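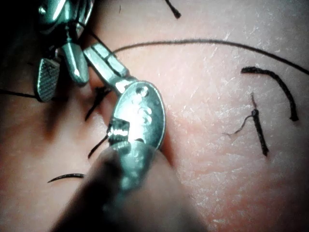

Camenzind Suture Trainer, two-arm bench kit: review
Rebecca Piras, 27 Jul 2026

We had the Camenzind on loan at the Nollham skills lab for 16 weeks before deciding whether to buy. Our registrars had been getting their robotic practice in the gaps between theatre lists, so a bench unit that could stay set up was worth a look.

The kit comes in two crates. You get the console, a pair of instrument arms, two needle drivers, one spare set of jaws and a box of Ikum skin pads. It runs off an ordinary power point. Setting it up took two of us most of an afternoon, largely because the arm clamps are fussy about bench thickness. Ours needed a packer under the left one.

Instruments

The wrists are the best part. They follow the hand controllers closely, and I noticed no lag at normal suturing speed. The serrated jaws hold fine thread well without chewing it up, provided the grip setting is turned down from the factory default. At the default, we snapped a lot of thread in the first week.

The metal is highly polished, and under an overhead light it glares on the close-up view. We ended up dimming the bench lamp. A matte finish would be better, and I have told Camenzind so.

The near part of an instrument shaft can also block a fair bit of the view when you are working low on the pad. Trainees learn to bring the elbow of the arm out to the side, but beginners lose sight of their thread and get frustrated.

Pads

The Ikum pads are pale, finely creased and a reasonable stand-in for skin. Dark thread shows up clearly against them. They tear if you take too shallow a bite, and I don't mind that in a training pad. Once a pad has been used on both sides it is finished. Offcuts and old stitches should be cleared between sessions, as a new knot is hard to assess with other people's tails lying beside it. Count your needles out as well.

Pads are sold in boxes of 20. We went through them faster than the brochure suggested, so allow for that in the consumables budget.

Software

Basic. It logs time and instrument path length, and exports a spreadsheet. There is no scoring of knot quality, so a supervisor still has to look at the work. Rebecca Amato, who runs our evening sessions, would have liked separate logins for each trainee. At present everyone shares one.

Service

Jaws are rated for 2,000 closures under load. One of ours went loose at the pivot well short of that. The Brirham depot replaced it under warranty, and the part arrived in three days.

Verdict

We bought it. It suits a lab with a permanent bench and someone to supervise. If you have to pack up after every session, I would look at something lighter.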